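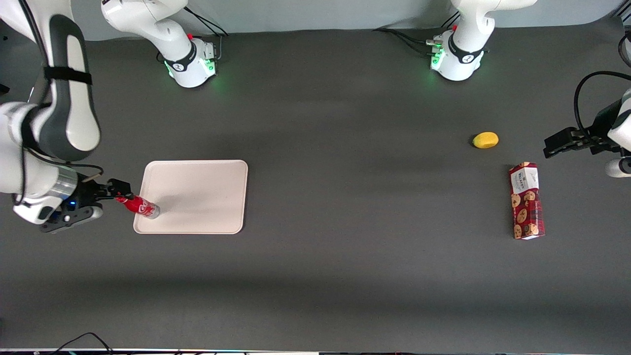 What is a gripper?

A gripper is the part on the end of a robot arm that takes hold of things. Bit like your hand. Usually a lot simpler than your hand.

Some have two fingers. Some have three, or a suction cup, or a soft bag that squashes itself round whatever it touches. People who work with robots spend ages trying them out, one against another, to find which is best at which job. So how do they do that?

Start with the fingers

Two fingers sounds like a bad deal. You've got four and a thumb on each hand! But try it. Finger and thumb only, other fingers tucked away. Pick up a pencil. A sock. An apple. You can do quite a lot. Now try a full mug by its handle, carefully, over the sink please. Harder. It wants to tip.

A two-fingered gripper mostly just opens and shuts. The fingers come together until they squeeze the thing between them. Easy to build, easy to mend, easy for the computer to understand. That's why you see so many of them, including the black ones on the two white arms at the top of the page.

What gets picked up?

Shopping, very often. Bottles, fruit, boxes of biscuits. It looks like somebody's about to have a picnic. But each shape is a different puzzle.

A bottle is round and smooth and much thinner at the neck. Grab it by the neck and the fingers fit nicely, but now most of the bottle is sticking out to one side. If it's heavy it will try to swing down. Hold a ruler flat by its very end and you'll feel the same thing in your wrist. The Coca-Cola bottle over the tray is being held like that, by the neck, lying sideways.

Fruit is curvy. The fingers are flat, so they only touch it in a couple of little places. Squeeze too softly and it slips out. Squeeze too hard and, well. Juice.

A box has flat sides, which is lovely for flat fingers. But it might be too wide! Every gripper has a widest it can open. If the box is wider than that one way, the arm has to turn and try the narrow way. And a box of biscuits can't be crushed or you've got a box of crumbs.

Making it a fair test

You've done fair tests at school. Same here. If you want to know which gripper is better, you change the gripper and keep everything else the same. Same arm, same table, same bottle, same starting place.

Kyung-hwa Cheon does this for her job, at a workshop called Grirkitz. In October she was comparing two grippers. The Zullora has stiff fingers. The Yeom has rubbery ones that bend a bit. Each one had to lift things and put them down on a tray, 100 goes each.

"One go tells you nothing," she says. "It could be luck. I want to see it when it's having a bad day."

The Zullora was better with boxes. Quick, straight, no wobble. The Yeom was better with lemons and rubbish with boxes, it sort of leant over sideways. So which one won? Depends what you need picking up. Sorry if you wanted a champion.

What goes in the notebook

Did it pick the thing up. Did it drop it, and when. Did it put it where it was ment to go. Was anything squashed. How long did it take.

"Nearly" gets written down too. If a gripper nearly drops a bottle, that's worth knowing before it does it with something made of glass.

Why two arms?

Same reason you've got two. One can hold a jar while the other undoes the lid. One can pass something to the other. Or they can take turns, one on the left of the table and one on the right, so neither has to stretch across.

The tricky bit is not bumping. Arms can't feel embarassed about bashing into each other but they can get broken. The program that moves the arms is called a controller, and part of its job is knowing where both arms are all the time. Every elbow, every finger.

Poul Riis writes controllers. His is called Drisum. When he tries a new version he runs it very slowly first with his hand near the stop button. Then a bit quicker. Then a bit quicker again. He keeps a record of every practice move and there are almost 4000 in it now, most of them very boring to look at, he says, apart from the one with the yoghurt.

How does it know where the bottle is?

Lots of robots use a camera. The camera sends a picture to the computer and the computer works out what's a bottle and what's just table. A plain table helps. Put down a tablecloth with flowers all over it and it gets much harder. Shiny things are hard as well, and see-through things are horrible. Clear plastic cup on a clear plastic tray? Good luck.

So the camera gets tested too. Move the lamp, try again. Close the blinds, try again. Turn the box round so the label faces away. Try again.

Try it at home

You need: two wooden spoons, a bowl, a lemon, a small box, an empty plastic bottle with the lid on.

The spoons are your gripper. One in each hand, only touch things with the spoons. Pick up each thing and put it in the bowl. Do it a few times and write down what happened, drops included.

Now wrap a rubber band or two round the end of each spoon. Same things, same bowl. Go again.

Was the lemon easier? What about the box? Try the bottle by the middle, then by the neck, and see which one you can keep level.

Then swap with someone and don't tell them your trick.

Words to know

Gripper: the part that takes hold.
Controller: the program that tells the arm how to move.
Joint: a place where the arm bends or turns, like your elbow.
Grasp: one way of holding a thing. A bottle has lots of possible grasps, some of them silly.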